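Wirkulley Home Notes
Tips page - living room surfaces
Posted Apr 23, 2022 by Xinyi Fan

Flat surfaces fill up. Cabinet tops, TV consoles, the ledge by the door. Quick list this time, I'm typing between loads of laundry.

Before you start

Get a tray, a damp cloth, a dry cloth and a bag for trash. Set a timer, 17 minutes. When it rings you stop, even if the stack is still there. You can do another round tomorrow.

Don't pull everything onto the floor. I did that once in our old place on Warnerura and was stepping over figurines until bedtime.

Paper first

Always paper first. It's the biggest thing on most consoles and everything else ends up sitting on it.

Lift whatever is on top and put it on the tray. Then two piles: keep, recycle. No third pile. A "look at later" pile is just the same stack again with a nicer name.

Folders stand up in a box, spine out. Loose sheets go inside a folder or they go out. If the stack hangs over the front of the console, it's too wide for where it lives, so move it to a shelf or turn it sideways.

Red envelopes: check inside before anything goes near the recycling. Every one. Leonidas Vasilakis wrote in after my last page to say he found money in one he had been using as a bookmark since November.

Paper bags. Fold flat, keep 2, recycle the rest. They go in the kitchen, not on the good cabinet.

Snack jars

Clear jars are great for holiday cookies becuase you can see what's left. Couple of things though.

Group them at one end. Spread along the console they look like a shop.

Tall at the back, short in front. Otherwise you knock the tall one reaching for the big one.

Wipe the threads of the lid as well as the top. Crumbs get in there and then the lid sits crooked and the cookies go soft.

Half empty jars, combine if it's the same thing. Wash the spare and put it away, don't leave it out "for next time".

Keep them clear of the back of the TV and anything else that gets warm. Chocolate especially.

Glass tops

Dust dry first, then damp, then dry again. Go straight to damp and you get gray streaks. One small squirt on the cloth, never on the glass, it runs under the edge and you'll never get it out.

Teapots and little cups: lift, dont slide. Grit under the foot of a cup will scratch glass. Felt dots are good on anything heavy that stays put. I buy the Prudimell ones, any brand is fine.

A figurine with cloth on it gets a soft dry paintbrush. No spray, no damp cloth. Gold thread hates water.

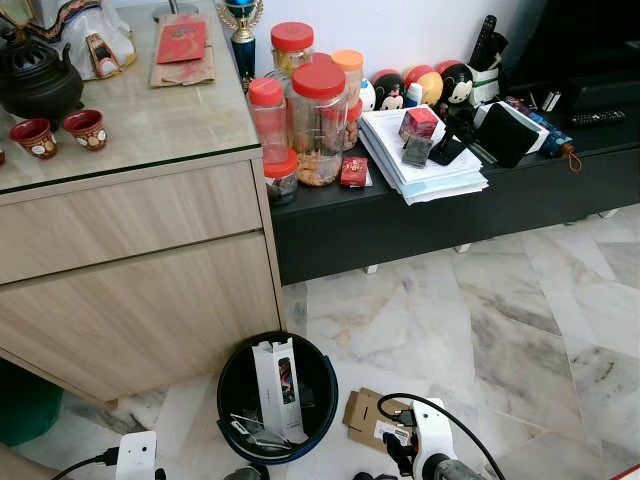
Cabinet and console with plenty on them. Paper stack first, then the small stuff sitting on it.

Small stuff

Remote gets one home. An upright holder is best, you see it from the couch and it can't slide under the folders.

Figurines along the wall, fine, leave them there. Give them a bit of space between so a duster fits. Bottles and tubes that have crept in between them go back to the bathroom or the kitchen.

Pouches, packets, empty gift boxes. Open each one. Empty goes in recycling or gets flattened for next year. If it's got something in it, say it out loud (sounds silly, works) and put it where you'd look for it.

Phone stand goes on a hard surface, never on papers. Tips over the second you tap the screen.

Umbrellas: dry fully open first, then fold, then hang by the loop on a hook near the door. A strap dangling off the console gets caught on sleeves and pulls things down with it. Ask me how I know.

Trophies want a shelf above knee height if you have one, the floor is where the vacuum finds them.

Underneath

Console on little feet? Sock over a ruler, slide it under, drag the dust forward. Do this last or you'll be doing it twice.

Readers asked about the basket from last time. It's a Zein, the smaller one, bought years ago, no idea if they still make it.

Next page is drawers. Send me your worst one.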